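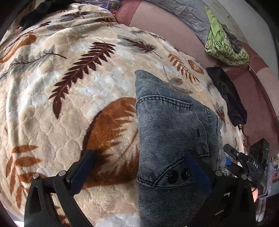

A leaf-print plush blanket and a folded denim garment at the Dralside collection.

COMMUNITY | LOCAL NEWS

DRALSIDE - A winter drive for blankets and warm clothing has passed its goal of 200 blankets, and organizers said they will keep taking donations for another week.

The drive is run out of the Farouk Street hall by the Dralside Neighbors Group. People have been dropping off bedding, coats, sweaters and jeans there on weekday evenings and Saturday mornings. The last drop-off day had been set for Saturday, 12 December 2020.

Lahcen Abdel Hamid, who coordinates the drive, said the group reached its blanket goal on Thursday night. Clothing is running behind.

"We have plenty of fleece throws and plush blankets now," he said. "What we need is jeans and work pants, men's and women's, in the larger sizes. People ask for them every time and we run out."

Donated items are checked at the hall for stains, broken zippers and missing buttons. They are then folded and sorted by type and size before they are bagged for pickup. Blankets go out first, with one for each person in a household. Clothing is handed out by request, and families fill in a short form listing the sizes they need.

The hall will be open for drop-off from 5 p.m. to 8 p.m. on weekdays through the end of the extra week. Masks are required inside, and only 6 people are allowed in the front room at one time. Donors who do not want to come in can leave tied bags on the table by the side door during those hours. Bags should not be left outside overnight. Two were soaked by rain last week and had to be washed and dried again before they could be used.

Everything should be clean and dry when it arrives. The group can take blankets, quilts, coats, sweaters, jeans and other pants, hats and gloves. It cannot take pillows, electric blankets, underwear or shoes. Torn blankets are set aside and passed on to the animal shelter in Bresinska.

Urkell Cleaners, on the corner across from the hall, has offered to wash heavy blankets and comforters that will not fit in a home machine. The shop will take up to 50 pieces free of charge. Donors should bring them to the front counter and say they are for the drive. Staff will send them over to the hall when they are done.

Denim that is faded or worn soft is fine, Abdel Hamid said, as long as there are no holes in the seat or knees. The group does not do mending this year. It had a sewing table at its last clothing swap in May 2019 but has not set one up since.

This is the second winter the group has collected bedding. Last year's drive was smaller and served 17 households, most of them in the apartments along the north end of Farouk Street. The list is longer this time and now includes families in Bresinska, where deliveries are made by car.

Pickup for households already on the list starts Monday at 4 p.m. at the side door. Each household has been given a time slot by phone. Anyone who has not had a call, or who wants to be added to the list, can leave a name and number at the hall during drop-off hours. Proof of address is not needed.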